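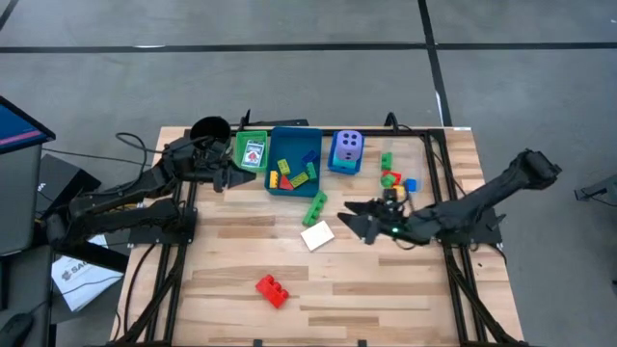 What does a financial adviser do?

A financial adviser is a person whose job is to help other people decide what to do with their money. A family might ask how to save for a house, or how much to put away for when they are old.

Some advisers work alone. Others belong to a firm, such as Kauppinen, where several share an office and a telephone line.

How are advisers paid?

There are two common ways. The first is a fee, agreed before the work starts. A family visiting Kauppinen pays £415 for a full money plan. The second is a small part of the savings the adviser looks after, taken each year. 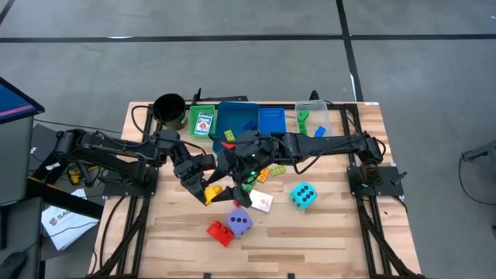 An adviser must tell you which way is used, and must write it down. You may always ask to see this - even if you have already signed.

Can an adviser change firms?

Yes. An adviser may leave Kauppinen and join Damura. The savings still belong to the family, who may follow the adviser or stay where they are. Each family receives a letter and has eight weeks to reply.

Words to know

Client: a person who pays for advice.
Fee: money paid for work.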